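헌옷 상자에 들어온 티셔츠 2489점, 이장회의 안건에 오르다

웨드비(Wedby) 마을 공동 창고의 헌옷 수거함이 이번 겨울에도 문이 닫히지 않는 상태에 이르렀다. 수거를 맡은 의류 재사용 단체 플루니스가 12월 한 달 동안 들어온 물건을 분류해 본 결과 티셔츠만 2489점이었다. 같은 기간 주민들이 실제로 가장 필요하다고 적어 낸 겨울 외투는 20점이 들어왔다. 그중 3점은 지퍼가 없었다.

플루니스의 운영 책임자 군넬 세테르는 이 수치를 지난 주민 설명회에서 읽으며 잠시 말을 멈췄다고 한다. 설명회에 참석한 주민들의 기억은 조금 다르다. 말을 멈춘 것이 아니라 물을 마셨다는 것이다. 어느 쪽이든 회의는 예정보다 길어졌다.

문제의 출발점은 수거함에 붙은 안내문이다. "입을 수 있는 옷이면 무엇이든"이라고 적혀 있는데, 이 문장을 두고 해석이 갈렸다. 단체 쪽은 '당장 누가 입어도 괜찮은 옷'을 뜻한다고 하고, 주민 다수는 '팔이 들어가는 옷'으로 읽었다. 마라톤 기념 티셔츠, 폐업한 볼링장 직원 티셔츠, 누군가의 쉰 살 생일을 축하하는 단체 티셔츠가 줄줄이 들어온 배경이다. 생일 티셔츠는 383점이나 됐는데, 주인공의 이름이 제각각이라 묶어서 처분하기도 어렵다. 분류 담당자들은 한동안 이름의 가나다순으로 쌓아 두었다가 그만두었다. 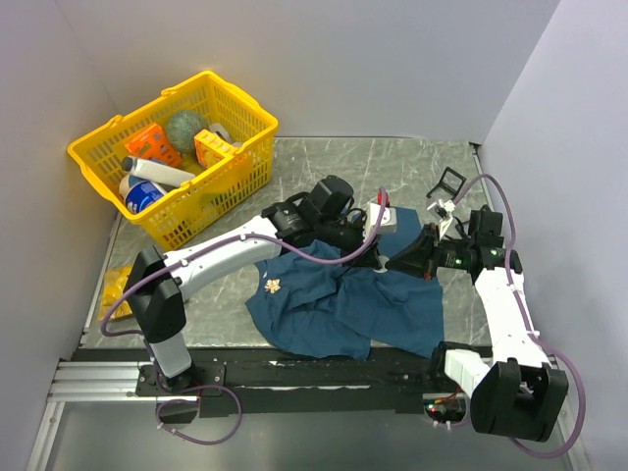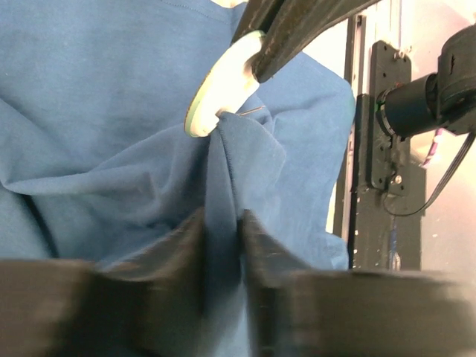

구겨진 푸른색 옷감. 티셔츠를 비롯한 면 의류는 헌옷 수거에서 늘 골칫거리로 꼽힌다.

인근 바르덴(Barden)에서는 이미 작년에 티셔츠를 받지 않겠다고 선언했다. 효과는 있었다. 바르덴의 티셔츠가 웨드비로 넘어온 것이다. 바르덴 쪽 담당자 아프신 로스타미는 "우리가 보낸 것은 아니다"라며 "사람들이 스스로 차를 몰고 간 것"이라고 설명했다. 웨드비 측은 이 설명을 회의록에 그대로 옮겼고, 따로 의견은 달지 않았다.

대안으로는 걸레가 거론된다. 공업용 세척포를 만드는 메켈레(Mäkelä)가 면 티셔츠를 무게로 사 가겠다고 나섰지만, 조건이 까다롭다. 프린트가 큰 것은 안 되고, 반짝이가 붙은 것은 더욱 안 된다. 메켈레 구매 담당 소비아 치마는 "기계를 닦는 천에서 금가루가 나오면 고객이 전화를 한다"고 말했다. 생일 티셔츠의 상당수가 이 조건에서 탈락할 전망이다.

주민 반응은 엇갈린다. 수거함 맞은편에 사는 아이만 엔틸리는 안내문만 고치면 될 일이라는 쪽이다. 그는 지난주 직접 쓴 새 문구를 제출했는데, 한 쪽 반 분량이어서 수거함에 붙일 자리가 없었다. 반면 메르타 홀름그렌은 티셔츠를 받지 않으면 옷장에 다시 넣어야 한다며 반대 의견을 냈다. 홀름그렌은 이번 달에 네 번 수거함을 찾았고, 한 번은 넣은 옷을 도로 꺼내 갔다. 다시 보니 괜찮았다는 이유다.

마을은 다음 회의에서 안내문의 '무엇이든'을 삭제할지 표결에 부친다. 수거함은 그때까지 오전 9시부터 오후 4시까지만 연다. 닫힌 시간에 봉투를 문 앞에 두고 가는 일은 삼가 달라는 것이 단체의 요청이며, 같은 내용의 안내문도 이미 문에 붙어 있다. 어제 오후에는 봉투에 가려 아랫줄만 보였다.

표결에 앞서 의견을 내려는 주민은 창고 사무실에 서면으로 제출하면 된다. 분량은 한 쪽을 넘길 수 없다.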